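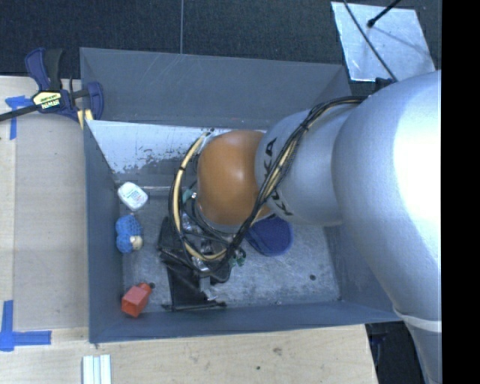 Forero Community Supply – Packing Room
Tote and Bin Inspection Checklist, with Comments

Inspector: Karabo Zulu
Date: Sunday, June 12, 2022
Area: Packing room, tables and open bins
Previous inspection: February

Ratings used on this form: S (satisfactory), C (satisfactory with comment), A (action required), N (not applicable).

Section A. Work surface

A1. Table stands level and does not rock when leaned on. S
A2. Tabletop free of splinters, raised grain and open joints. C
Comment: The light wooden top is sound. Raised grain was felt by hand along the near edge. Sand lightly before the next inspection and wipe down with a barely damp cloth.
A3. Bin sits fully on the table, with no part of the base overhanging. S
A4. Surface cleaned at the end of the previous shift and initialed on the log. A
Comment: Two shifts in the cleaning log carry no initials. The shift lead is to confirm whether the cleaning was done and complete the entries.

Section B. Gray sorting bin

B1. Rim free of burrs, cracks and sharp corners. C
Comment: Subtle diagonal scuffing on the upper rim. A gloved hand was passed along all four sides and did not catch. No repair needed.
B2. Sloped walls straight and firmly joined to the floor of the bin. S
B3. Walls clean. A
Comment: The lighter wall panel is scratched and carries dark smudges, with blotchy staining near its lower edge where it meets the floor. The remaining walls are darker and marks are harder to judge on them, so they should be checked with a hand lamp. Clean the light panel with the Lurby neutral cleaner and a soft pad. Do not use a wire brush or scouring powder. If the stains remain after a second cleaning, record them as permanent and attach a note to this form.
B4. Floor of bin free of dents that would tip an upright container. C
Comment: The metal is scuffed and mottled over its surface. This is accepted as ordinary wear. A straightedge laid across the floor showed no dent deep enough to matter.
B5. No residue transferred to a clean white cloth wiped across the floor. C
Comment: Faint gray mark on the cloth. Repeat after cleaning under B3.
B6. Bin number legible on the inventory card. S
Comment: Card reads 136. The Zaltard inventory sheet agrees.

Section C. Contents

C1. Containers closed, with lids seated. S
Comment: Each item was lifted out and checked by hand.
C2. Labels present and facing outward where the shape allows. C
Comment: The small white rounded container has a printed label, but the colored markings are faint. Staff should read the label at close range before sorting it and should not go by the shape of the container alone.
C3. No glass placed loose in an open bin. S
C4. Food items and household cleaning items kept in separate bins. S
C5. Load within the posted limit of 16 pounds. S
Comment: Well under. The limit card is fixed with tape that has begun to lift at one corner – replace it with a screw-on holder.

Section D. Surroundings

D1. Walkway on the open side of the table clear. S
D2. Lighting adequate for reading small print at table height. C
Comment: Meter reading of 1000 lux at the center of the table. Readings fall off toward the bin walls, which throw some shade on the floor of the bin. Sufficient for sorting. See also C2.
D3. First aid kit sealed and in date. S
D4. Spill kit complete. A
Comment: Absorbent pads are short by one packet. Order from Nel with the next monthly supplies.
D5. Fire extinguisher inspection tag current. S

Section E. Actions carried forward

A4 – Shift lead to complete the cleaning log.
B3 – Clean light wall panel; hand-lamp check of darker walls. Bin may stay in use for closed containers until this is done. Unwrapped goods are not to be placed in it.
D4 – Reorder absorbent pads.
C5 – Fit new holder for limit card. Low priority.

The raised edge noted in February on the storage shelf has been filed smooth, and that item is closed.

Signed: Karabo Zulu
Copy to: packing room binder, site office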